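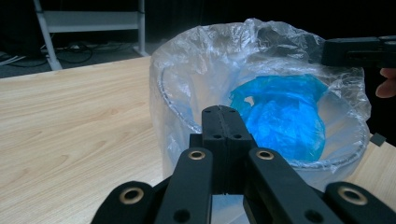 Forum > Grippers and End Effectors > Maintenance

We use cookies to remember your login. Accept / Settings

oneagu
Our Praltolex hand-held gripper has play in the linkage again. Pins were swapped in February, last regrease was 560 cycles ago. The job is bag handling: blue plastic bag in a clear bin, bin lined with a clear bag that folds out over the rim. At full close the left finger arrives late. The brass grommets still look bright, so I would rather not press them out without a reason.

derkow_67
Bright means nothing. Check the bore with a pin gauge. Ours were oval at 3,000 cycles and looked new.

ihsuan.yip
Disagree. A late finger on one side is usually the inner arm screw backing out - check torque first, then gauge.

derkow_67
A loose screw gives play in both directions. She has lag on close only.

ihsuan.yip
Not if the spring is preloading it open.

C_Peng
Also look at the liner. Loose film at the rim can drag on one finger. Cycle it 11 times in free air and compare.

oneagu
Free air: same lag. Left inner screw took a quarter turn, lag is smaller but still there. Gauging the bores next.

derkow_67
Gauge the outer pair too. Post the numbers.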